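**Hand-held grippers: mesh V pads or plain rubber fingers?**

**anca_n**
We've had the Nakthorpe hand-held units since January and I'm still not sold on the jaws. The V-shaped pads with the mesh lining are lovely on anything round or lumpy. Give them a flat washer and I want to throw the thing across the office. Before I spend 300 quid on Dreneo fingers, has anyone run the two side by side?

**kidus.y**
Sort of! I did 75 picks with each one afternoon, same bits, same table. Mesh pads dropped six, Dreneo fingers dropped 20, but nearly all of those were curved parts. On flat stuff the Dreneos won easily. My wrist was dead by the end — the long-armed one is a pig to hold out in front of you.
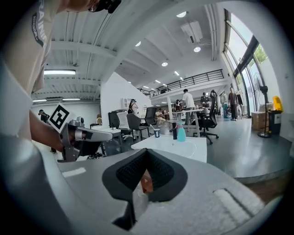
The other thing I noticed was tracking. With a marker on top you have to keep it tilted towards whatever's watching, and when two people are working close together you end up blocking each other. We took turns in the end, which was slow but the data came out much cleaner.

**zpap**
Can't agree on the fingers, sorry. Twenty drops out of 75 sounds like worn rubber to me. Were they new? Mine go shiny quickly and then they're useless.

**kidus.y**
Not new, no. Borrowed off Žofie, and she'd had them on the Kuruc arm for ages. Fair point.

**zofie_t**
Oi, they were fine when they left me :) But yes, give them a wipe with alcohol first. I'd still pick the mesh for hand-held work, you never come in at the perfect angle and the V pulls the part to the middle for you.

**zpap**
Until it's a thin part, and then it slides straight down into the V and you can't see what you've got hold of.

**anca_n**
YES, exactly my washer problem. I might try sticking a strip of rubber along one side of the V and leaving the other as mesh. Has anybody done that?

**zofie_t**
Vratislav did something like it with the Ondside pads. It peeled off in the warm, so don't use the cheap tape. I'll ask him on Thursday what he switched to.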